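TERKSKA OPENS A KITCHEN WHERE NOTHING GETS COOKED

Play room in the old Rowlands building starts lending out its table this October

Terkska, the play room and toy library on the ground floor of the former Rowlands shoe store, will open its Small Kitchen to families in October. The stove is off for good, the fruit never goes bad, and the staff would like everyone to know that the ketchup does not come out.

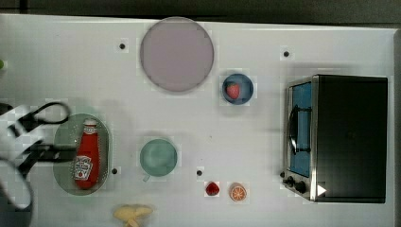
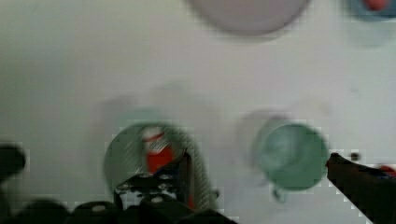 At the table in the Small Kitchen: plate, mug and red things.

COMMUNITY / FAMILIES

The Small Kitchen is a white tabletop and a growing stock of play food and dishes, which children can use at the room or sign out in a tote bag for two weeks. Terkska has collected 300 pieces so far. Some were bought, most were handed over by parents who had stepped on them once too often.

Among the regulars are a black toy toaster oven with two knobs, a plate in a shade that half the staff call lilac and the other half call mauve, a pale green mug and a pair of red strawberries. There is also an orange slice, whose other slices are presumably under a couch in the suburbs.

"We were offered a full play kitchen with a sink and a hood, and it was taller than I am," said Annelore Seidel, who runs the room. "A table does the job. You put a plate on it and within a minute somebody is running a restaurant, and you are being told they're out of soup."

Visitors can expect service to be slow and the menu to be short. During trial mornings last spring, the most frequently ordered dish was a bottle of ketchup on an oval green plate, served with no food. It was usually sent back once and then accepted. A strawberry in a blue bowl came second. Requests for toast were complicated by the fact that the library owned a toaster oven and no bread. Bread is on order.

Terkska lets the children set the table however they see fit. Adults are asked not to tidy during play, which Seidel admits is the one rule that gets broken daily, mainly by grandfathers. Clearing up takes place in the last ten minutes of each session, and the children do it, with plates stacked by size and everything edible-looking dropped into a bin marked FOOD.

"I had a customer who paid for lunch with a leaf and then asked for change," said Mpho Masilela, who looks after the morning sessions. "I gave her a smaller leaf. We've had no complaints."

Wian Engelbrecht keeps the library's catalog and has spent much of the summer deciding what things are. The catalog has one heading for fruit, one for dishes and one called "yellow, see drawer," for a piece that has been entered at different times as a banana bunch and as a pastry. Borrowers are welcome to use either word at the desk.

Housewares shop Gumetti has put up the money for 50 tote bags and for the shelving along the back wall. Its name will appear on the bags, and it has asked in writing that no one bring them to the shop for a refund on the mugs.

OPENING AND BORROWING

The Small Kitchen opens at 9:30 in the morning and closes at noon. Sessions are free and need no booking, although the room holds 40 people and some of those people bring strollers.

Borrowing is open to anyone with a Terkska card. A card costs nothing and can be made at the desk while you wait. Each bag holds one set of dishes and a mix of play food. Please wash the pieces in warm soapy water before bringing them back, and check your pockets.

Donations of play food are welcome at the desk, bread above all. Terkska can't take anything that needs batteries, or real food, however old and hard it has become.

PRESS CONTACT

Vlasta Jelínek, Terkska Play Room and Toy Library
Interviews and visits can be arranged for any morning session. Reporters who sit down at the table will be served.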